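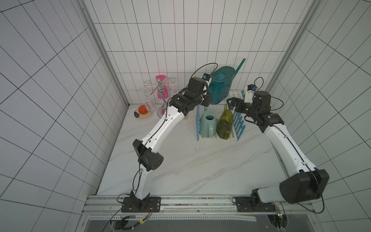 White tiles, dark grout.

October 2025

When I moved to Plukcombe in March I knew perhaps six words for things in a bathroom. In my own language I can talk about a bathroom for an hour. In English I could say bath, sink, tap, floor, wall and water, and with these six words I went to the shop to buy what I needed for my tiles.

The word I was missing was grout. I had never met it in a book. I told the man at the counter that I wanted "the cement that lives between the tiles", and he was very kind and brought me adhesive, so I went home with adhesive. The second time I drew a picture on the back of the receipt, two squares with a line between them, and pointed at the line. "Ah, grout," he said. I asked him to write it down because I did not believe the spelling.

My neighbour Yuto Ueda has lived here much longer than I have, and he lent me his tools and also some words. A float is for pushing the grout in. A sponge I knew. Haze is the thin grey film which stays on the tile afterwards, and I find it a beautiful word for such an annoying thing. He told me to choose dark grout, as white grout looks clean for two weeks and then you are sorry for years. I listened to him, and I am glad, although my sister says it looks like graph paper.

I laid 126 tiles. The first rows are the worst ones and they are behind the door, so I am at peace with them. In the corner by the window I had to cut almost every tile, and I learned there the expression "out of true", which means the wall is not straight and somebody before you knew it.

Now I keep a small notebook for words of this kind. Skirting, sealant, spirit level, rawlplug, snag. I have not yet needed all of them. Last week at the language evening in Ulitville I read my list aloud and Hinata Higuchi, who has taught there for a long time, did not know rawlplug. She wrote it down too.

Next is the kitchen. I still have the adhesive.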